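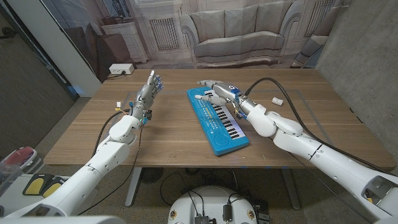 # Little and often, or one big go? Learning a tune from scratch

My piano teacher used to say that ten minutes a day beats an hour at the weekend, and I ignored her for most of my childhood (sorry, Mrs Peng). So when we were told to pick an everyday belief and test it for our second-year project, I knew straight away which one I wanted. Negin Hassanpour supervised, and talked me out of several much sillier versions.

## What I did

I put up posters round the Peldale campus asking for people who had never had a keyboard lesson. I ended up with 18, mostly friends of friends, plus a whole kitchen's worth of first years from one flat who all wanted to be in the same group. I had to split them up and they were not pleased!

Everybody learned the same tune, a short right-hand melody that I made up myself so that it couldn't already be in anyone's head. I called it Piravura, after a word my little cousin invented for being cross. It has one awkward jump in the middle and a bit near the end that sounds as if it's finished when it isn't.

Half the group practised for ten minutes a day over six days. The other half did the whole hour in one sitting, with a break for squash and biscuits. A week after their last practice they came back and played it for me from memory, with a metronome set to 80. I recorded everything, then Ayman Harb and I marked the recordings separately without knowing who was in which group. We marked note by note: right, wrong or missing. That came to 924 notes for each of us, and I now hear the thing in my sleep.

## What happened

The daily group did better, so Mrs Peng can feel smug. They got 88 per cent of the notes right, and most of their slips were at the awkward jump, which I'd expected. The one-sitting group tended to start really well and then lose the thread after the false ending. A couple of them simply stopped there and looked at me for applause.

What surprised me more was how people felt about it. The single-session lot left their hour very sure of themselves, and several told me they'd "never forget it now". The daily group grumbled all week that they weren't getting anywhere. If I'd only asked people how well they had learned it, I'd have come away with completely the wrong answer.

## Things I'd change

The biggest problem is that I couldn't stop people practising in their heads. One of the daily group admitted she'd been tapping the rhythm on the bus, and she had five extra nights for that sort of thing compared with the others. I should have given both groups a diary to fill in.

I'd also make the tune harder. Some people had it more or less perfect by the third day, so their last sessions were just them speeding up and giggling. And I'd book the practice room earlier, as we kept getting turned out by the choir.

Ayman and I disagreed on a fair few notes too, mainly when somebody hit a wrong one and corrected it quickly. He counted those as right and I didn't. We settled on his way before working out the scores, but I'd want that rule written down first next time.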